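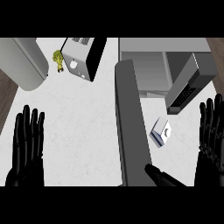
《Utosgate》典藏合订本 第2卷(精装)

货号:1072
编绘:Hashini Matubbar
出版:Heiskanen
页数:413页,全彩,另附黑白草稿章节
装订:布面精装,锁线,带书衣和书签带
语言:简体中文
印量:限印750册,每册有手写编号
状态:接受预订
发货:2025年6月25日星期三起,按下单顺序寄出

先说故事(没看过第一卷的朋友放心,这一节不剧透后半本)

第一卷结尾,Emis把灯塔的钥匙扔进了海里,我当时在店里看完,抬头发现已经过了打烊时间,门口的灯还亮着,卷帘门也没拉。那一页我后来翻给好多客人看过,大部分人的反应都是:“然后呢?”

第2卷就从“然后呢”开始。Gullbridge封港了,渡轮停在码头上不走,城里的人一边排队领煤油,一边假装什么都没发生。Emis回到她小时候住过的那条街,想找当年给她修收音机的老头,结果铺子还在,招牌还在,里面坐着一个自称从来没听说过她的人。他修收音机的手法倒是一模一样,连拧螺丝前要往袖口上蹭一下的习惯都一样。

我不往下讲了。反正从“收音机”那一章开始,整本书的味道就变了,第一卷还算是冒险故事,跳屋顶、偷地图、半夜划船那些,到了这里慢慢变成一个关于“谁还记得你”的故事。有客人跟我抱怨说打斗少了,对,是少了,可是每一场都更疼。码头仓库那一场整整一章没有一句对白,我看得手心出汗。

顺便提醒,出版社官网的简介把“渡轮”那章的结局写出来了,我真的很想写信骂人。还没看过的,别去点那个简介,在我这页把该知道的看完就够了。

收录内容

《封港》全篇
《收音机》全篇
《煤油街》全篇
《渡轮》全篇,含连载时被抽掉的彩页
短篇《Emis七岁》,之前只在展会小册子上登过
草稿与分镜选
Hashini Matubbar新写的后记

《渡轮》的彩页值得多说几句。当年连载的时候,杂志版面不够,硬是把开头那段跨页雾景压成了单页,字挤得要命,看过连载的人应该都有印象。合订本把跨页还回来了,而且重新扫描过原稿,雾里面那层很淡很淡的绿色终于看得见(我以前一直以为那是灰的!)。光为这个跨页我就会买,当然我是卖书的,我这么说你们可以打个折听。

《Emis七岁》很短,没有主线情节,就是她跟妈妈去买鞋,鞋子大了一号,妈妈往里面塞报纸。看完正篇再看这个,会有点难受。建议放到最后看,虽然目录把它排在《渡轮》前面,我也不知道编辑怎么想的。

关于Hashini Matubbar的画

好多人第一次翻会觉得“线条怎么这么抖”,我第一次也是。她用的线有点像拿左手写字,房子都是歪的,人站着好像随时会被风吹走。可是看上几十页以后,再去看别的漫画,反而觉得人家的墙太直了。她画水画得特别好,Gullbridge的海几乎没有一页是同一种画法,有时候是密密的横线,有时候干脆留白,只在边上写个“哗”。

第2卷她换了上色的路子,第一卷是大块的平涂,橙的蓝的都很响亮,这一卷颜色压下来了,多了很多像旧票据一样的黄。刚拆开会觉得暗,别急,到有灯的画面你就明白她在攒什么了。领煤油那条长队,一整页都是脏脏的褐色,只有队尾一个小孩手里的灯是亮的。

分格也比以前慢。以前她喜欢把动作切得很碎,现在常常一格就占半页,什么都不发生,一只猫从窗台走到另一个窗台。不喜欢的人会说拖,我就很吃这一套。

书本身做得怎么样

我拿到的是出版社寄来的样书,编号那一栏是空的,其他跟正式发售的一样。

布面是深蓝色,摸上去有颗粒,书脊烫了银字。银字这个事我得老实讲:第一卷烫的是金,两本并排放在书架上,字的颜色不一样。我问过Heiskanen那边,他们说整套会一卷一个颜色,算是设计。强迫症朋友请自行斟酌,我看了一阵子倒也习惯了。书脊上的图案是连着的,第一卷是灯塔,第2卷是防波堤,并起来能接上,这一点做得很细。

锁线装订,可以摊平。跨页中缝吃掉的画面很少,雾景那张我特意掰开看过,中间那只小船完整露出来了。第一卷首印的时候中缝问题被骂得很惨,看来他们听进去了。

纸换成了哑面的,不反光,在台灯底下看很舒服。缺点是容易留指印,尤其是大面积深色的那几页,看之前擦擦手吧。书拿在手里挺沉,我试过躺着看,砸过一次鼻子,后来就老老实实坐到桌子前面了。

书衣是单独的一张插画,摊开是Gullbridge全城鸟瞰图,背面印了街名。看到“煤油街”那章可以拆下来对着找,我找到了修收音机的铺子,没找到Emis家。谁找到了麻烦告诉我!

书签带是红色的,收尾有点毛,可以拿打火机稍微燎一下,不敢的话就打个小结。

编号怎么分

750册全部带编号,写在版权页右下角。店里分到的是连续的一段,我不接受挑号,之前第一卷开放挑号,结果为了几个吉利数字大家在留言区吵起来,我夹在中间头都大了。这次谁先下单谁拿前面的,包装的时候从上往下拿,拿到什么是什么。生日号、纪念日号都请别私信我了,真的帮不上。

书里夹一张编号卡,卡上的号和版权页的号应该一致。万一不一致,拍照给我,我去跟出版社换。

没看过第一卷能直接买吗

能,可是我不太建议。正文前面有两页“前情”,把人物关系讲清楚了,读下去不会迷路。问题在于第2卷很多让人心里咯噔一下的地方,都是第一卷里埋的小东西,比如那把钥匙,比如收音机里播的那首歌。直接看第2卷,你会知道发生了什么,可是不会咯噔。

第一卷精装目前没货,平装版还有,内容完全一样,少了草稿部分。先拿平装看完故事,觉得喜欢再慢慢等精装再版,我身边好几个朋友都是这么干的。再版时间出版社没有给准信,他们二月份说在安排,到现在还是在安排。

适合谁看

喜欢慢一点的、有很多街景和天气的漫画,你应该会喜欢。喜欢一座城市本身就是主角的那种故事,也行。想找爽快的热血打斗,这本给不了,我店里有别的可以推荐。

给小朋友看的话,《封港》里有几页溺水的画面,画得不血腥,气氛比较重,家长先翻一下。语言方面没什么问题,最狠的一句骂人话是“你这条风干的鲱鱼”。

翻译

译文我通读过。人名地名保留了原文,Emis就是Emis,Gullbridge也没有硬译成什么鸥桥,这一点我支持。拟声词是重新手绘的,没有在原图旁边加小字注释,画面干净很多。码头工人说话带口音,译者给他们用了点北方方言的味道,刚开始觉得有点出戏,看两页就顺了。

找到一个错字,在《收音机》那章,“电池”印成了“电地”。已经报给出版社,这一批是来不及改了,大家当作首印的记号吧。

包装和寄送

书衣外面套一层透明保护膜,再裹气泡纸,四个角加硬纸护角,放进五层瓦楞纸箱。第一卷有几位客人收到的时候书角撞了,那次用的箱子太软,我的错,这次换了供货的,我自己从楼梯上扔下去试过,角没事。

同时订了别的书的,默认等齐了一起寄。想让第2卷先走,下单备注写“先寄”两个字就行,邮费要另算一次。

收到以后请先看箱子外面有没有压痕,再拆。书角、书脊、内页有运输损伤的,三天内拍照联系,我补寄或者退款,你选。塑封拆了以后单纯觉得不喜欢,就不能退了,限量的书我没办法再按新书卖给别人,请理解一下。

预订须知

每个账号限订一册。想多买一本送人的,等预订期结束看有没有剩,有剩我会在店铺首页放出来。
预订付全款,发货前随时可以取消,原路退回。
改地址请在发货前一天之前告诉我,临到打包再改我容易贴错单子(贴错过,别问)。
送的明信片是出版社随书附的,夹在最后一页,拆的时候别抖出来弄丢了。

几条常被问到的

会有第三卷吗?
连载还在继续,Hashini Matubbar在后记里写了她已经画到“冬天的Gullbridge”。按这个进度肯定会有,什么时候有我不敢讲。

有签名版吗?
这一批没有。编号是出版社的人写的,字迹不是作者本人,请别拿去当签名转卖。

平装版第2卷出不出?
出版社说会出,精装发完以后再排。平装不带草稿部分和书衣地图,后记会保留。

能不能到店自取?
可以,下单选自取,到货后我发短信。来的时候报手机尾号就行,周一休息别白跑一趟。柜台上放着那本没编号的样书,随便翻,擦擦手再翻。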